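How to Pack and Book for a Coastal Ferry Trip with a Cabin

The overnight boat from Flirkport to Tarkura takes 30 hours with two stops. It carries cars, freight and foot passengers, and the booking rules are different for each. These steps are for foot passengers who want a cabin.

Step 1. Pick the sailing before the cabin. Trisis Lines opens its summer sailings in February, and the inside cabins go first. Look at the timetable for the stop at Okabe. Some sailings stay there long enough for a walk into town, and some only unload.

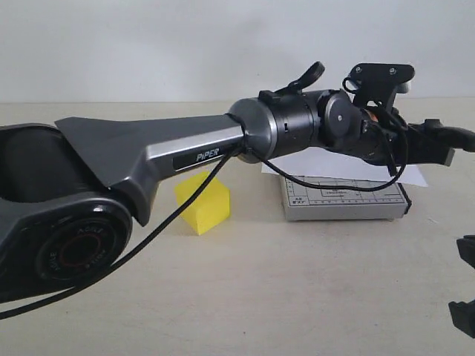 Cabin luggage should be laid out the night before, separate from anything going into the baggage cart. The cart is locked once the boat leaves and you won't get into it until Tarkura. Use a clear surface where small things show up. A light beige tabletop like this one is good for dark items such as chargers and black socks, which vanish on a dark bedspread. Put medicine, a sweater, a toothbrush and your ticket in the cabin bag first, then see what room is left.

Step 2. Book the cabin online and the meals on board. The meal package costs the same either way, but only the purser's desk will change it later. A two-berth cabin booked by one person carries a supplement of 36 dollars. Write down the booking code. The confirmation email can be slow, and the terminal will ask for the code at the gate.

Step 3. Get to the terminal early. Foot passenger check-in closes 42 minutes before departure. The bus from the train station stops on the wrong side of the freight yard, so allow time for the walk around.
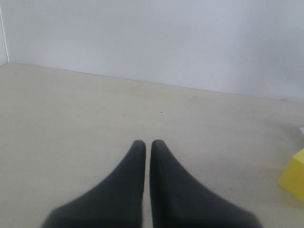
Can you change cabins after boarding?
Ask at the purser's desk once the boat has left the dock. Empty cabins are released then, and you pay the difference in price by card.

Step 4. Settle in. Cabin doors lock behind you, so take the key card even for a short trip down the hall. Set an alarm if you want to go ashore at Okabe, as stops are not announced in the cabins at night. The gangway comes up ten minutes before departure.

Step 5. If you get seasick, ask for a cabin low down and near the middle of the boat. The forward cabins move the most once you pass the headland.
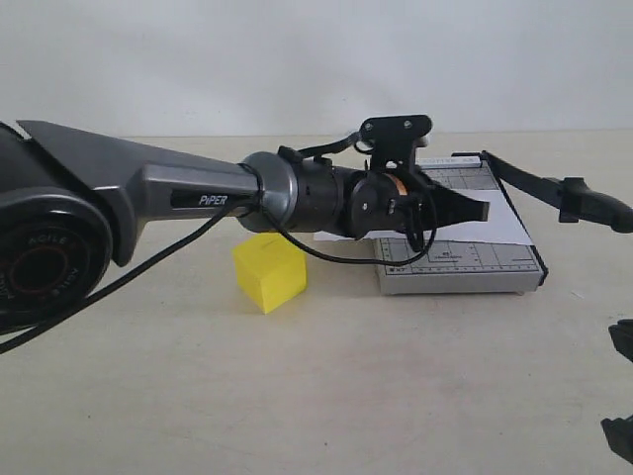
One reader wrote in to say that the forward cabins were fine on a calm night, but the anchor at Okabe woke everyone on that deck, and earplugs should be on the list.

Last checked against the timetable in March 2019.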